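Condition Report, Apartment 418

1. Scope

Brollden was engaged in February to record the contents of Apartment 418, Prudetti Building, following the death of the tenant, Gervasio Acuña. The report was prepared by E. Segura. It covers all movable items in the kitchen, the front room and the hall closet. It does not cover fixtures, plumbing or sentiment. The last exclusion is in the standard contract, under a different word.

2. Access

Keys were supplied by the nephew, Teodoro Palacios, at the street door. He did not come up. He asked how long the work would take and was told until late afternoon. He said he would wait in the car, and did.

The lock on 418 requires the key to be lifted slightly while turning. There is a note about this taped to the inside of the door, where it is of use only to a person leaving.

3. Hall closet

Coats, in serviceable condition. One pair of dress shoes, resoled. An umbrella with a bent rib. On the shelf, a shoebox of receipts from Zestcombe, the produce store on the corner, in date order. The receipts are nearly identical. Lemons appear on every one examined. No lemons were found in the apartment.

4. Front room

Armchair, worn on the right arm only. Floor lamp, working. Table with two chairs, one of which has been used much more than the other, going by the finish on the seat. Radio, working, tuned to a station that carries mostly weather.

At 11 in the morning the neighbor from across the hall, Araceli Bermúdez, came to the open door and asked whether the basket was still there. She was told that everything was still there. She asked to see it. Visitors are not normally admitted during a survey. She was admitted as far as the kitchen doorway.

5. Statement of the neighbor

Ms. Bermúdez's account is recorded here as it bears on ownership.

The basket belonged at first to her household. Some years ago, during Ramadan, a family then living on the floor below sent up bread in it to each apartment, and the basket had been hers to lend. Mr. Acuña received it last. He returned it the next day with lemons. She returned it to him with rolls. Neither of them, she said, had meant to start anything, but it is rude to send back a basket with nothing in it, and both had been raised properly.

The exchange continued after the family below moved out. It was carried on without conversation for the most part. The basket was left on the mat. She believed he kept a tray under it so that it would not mark the counter, and a bowl next to it for whatever had to be moved out of the basket before it could be filled again. She had never been inside to check.

Asked whose turn it had been, she said his.

She was asked whether she wished to enter a claim. The form was explained to her. She read both sides, asked what the basket was worth, and was told that wicker of that age is generally listed at no value. She said in that case she did not see what there was to claim, and went home. The form was left with her.

6. Telephone consultation

Baltasar Cordero, office manager, was reached by telephone. He confirmed the following:

Items of no value may be left off the schedule at the surveyor's discretion.

Items left off the schedule pass to disposal.

Disposal is carried out by the surveyor on the way out, and the manner of disposal does not need to be recorded.

He then asked whether there was a problem. He was told there was not. He mentioned that the allowance for the job was $300 and that it had not been calculated with telephone calls in mind.

7. Kitchen

Stove, clean. Pans, dented but sound. One good knife and several others. The window faces the air shaft and admits light for part of the afternoon. A calendar on the wall, from Zestcombe, has been marked with a small B or a small G in alternation. The last mark is a G.

The following were grouped together and were left as found until the remainder of the room was complete:

Basket, wicker, light tan, rectangular, flared sides, braided rim. Weave tight across the bottom.

Tray, dark brown, glossy, raised rim, under the basket. Extends past it at one end. Ms. Bermúdez was correct about the tray.

Bowl, clear glass, thick walls, round. Next to the basket, on a round black surface. She was correct about the bowl.
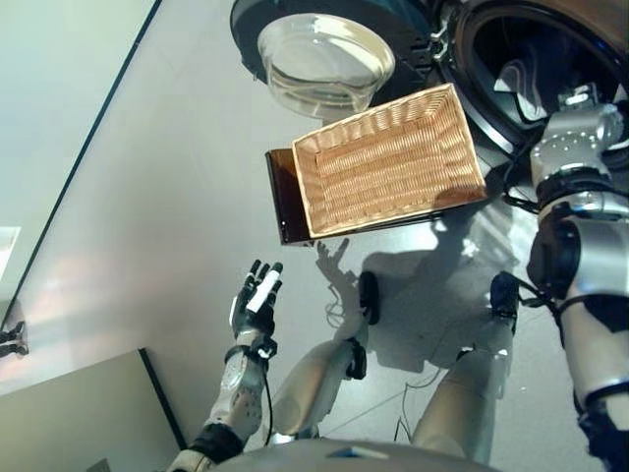 8. Disposal

The tray and bowl are entered on the schedule. The basket is not.

The survey was interrupted for 11 minutes in the afternoon while the surveyor went down to the corner store and came back. This time has been deducted. The cost of the lemons has not been charged to the estate.

Keys were returned to Mr. Palacios at the car. The mat outside the apartment across the hall is not part of 418 and was not surveyed.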